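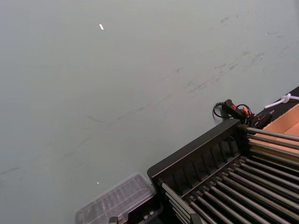
Most small shops that ask me about robots have a number in mind before they have a task in mind. The number is usually the price of an arm. I think that is the wrong line to start from, and the budgets I have seen go bad this year all started there.

Take the quote we got from Lougher last spring. The arms were priced clearly, with a delivery date. The bench, the bins, the mounts and the fixtures were one line at the bottom, marked "by customer." We put $436 against that line and felt careful. By the end of the first quarter we had spent $1,574 on it, and nobody had bought anything fancy.

The money went on small things. A container that tips when it is nudged has to be swapped for one that doesn't. A lid that is easy for a hand may be hard for two fingers. You buy one, try it, and buy another. None of these purchases needs a signature, so none of them shows up when the plan is reviewed.
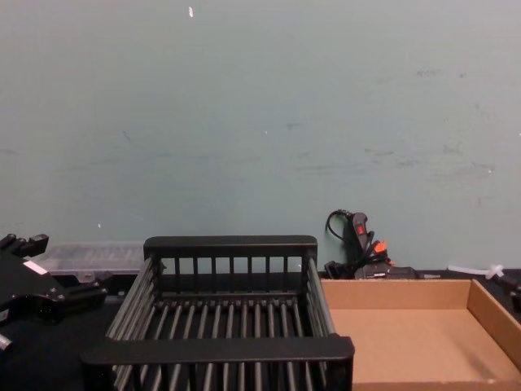
Nafula Waweru
Operations columnist

My advice is to plan the bench first. Write down every object the arms will have to reach, and where it will sit. A slatted basket and a cardboard tray set side by side cost very little, and they will tell you more about reach and spacing than a sales call will. Use the cheap version until the layout stops changing, then pay for the good one. Keep a glue gun on the bench and put glue sticks in the budget.

Njoroge Kirui, who runs purchasing at Reston, disagrees with me on this. He says temporary fixtures become permanent, and that a shop that starts with cardboard will still be using cardboard two years later. He has a point. At Reston they ordered finished trays from Billum on day one and had no trouble getting them approved. They also reordered after the layout moved, at a cost of $801, and the first set is still on a shelf.

I would still take the cardboard, with a date attached. Give the rough setup 11 weeks. At that point, someone has to either replace each piece or sign for keeping it.

The other line I would add is hours. Somebody has to set the bench up and put things back between runs. At our shop that was a person already on payroll, so the plan showed it as free. Vurkov now asks for those hours on its planning form, and I wish the other suppliers did too. If your supplier's form has no box for it, write it in the margin before you send it back.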